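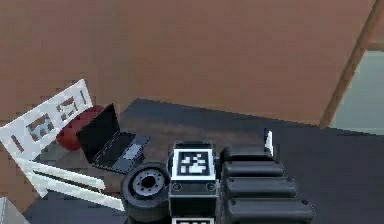 Square black-and-white marker on a black housing, over a dark tabletop. Computer rendering.

The label that ate the stockroom

Sunday, mid-morning, and Hường Ngô is on her knees behind a shelf of ceramic knobs, peeling stickers. Three layers deep, some of them. Price, old price, older price. Underneath it all a code that hasn't matched anything in the computer since January.

She runs Ngô, a hardware shop with 80 drawers along one wall and a stock list that lives partly in her head. Hinges, washers, picture hooks, the odd brass latch. Her father wrote the drawer labels by hand and in pencil. Worked fine for years. Then the suppliers moved to square codes and so did she.

"I liked pencil," she says. "Pencil you can rub out."

The small square code is everywhere now. Boxes, bus shelters, the underside of mugs. Cheap to print, quick to read, takes a fair bit of scuffing. Old-style stripes want a clean pass in one direction. Squares don't mind which way up they are, handy if you're up a ladder with a box under one arm.

Trouble is the switch. Ngô bought her first roll from a firm called Driltico, 1,000 labels, matte finish, supposed to stay put. They curled off the metal drawers by the second week. Next came Stallano, glossier, much better glue, so much better that getting one off takes paint with it. Hence the kneeling.

And the glare! Shiny label, strip light overhead, scanner sulks. She tilts the box, tries again. Tilts it teh other way. A customer waits with two bolts in his palm.

Zirnia, the shop software, cost her $90 for setup and an afternoon on the phone. She likes it, mostly. It tells her when the wall plugs are low. It also thinks she owns a wheelbarrow.

White border matters, she's learned. Trim too close and the reader can't find the edge. Same with sticking one round a pipe. Flat surface, decent margin, no tape over the top. She tells the Saturday kid this and he nods and gets the tape.

The pencil labels are still there, by the way, under the brass pulls. She won't sticker over those. Drawer 3 says "misc. small" and has never been scaned by anyone.

The shop is closed until Tuesday while she finishes the bottom row.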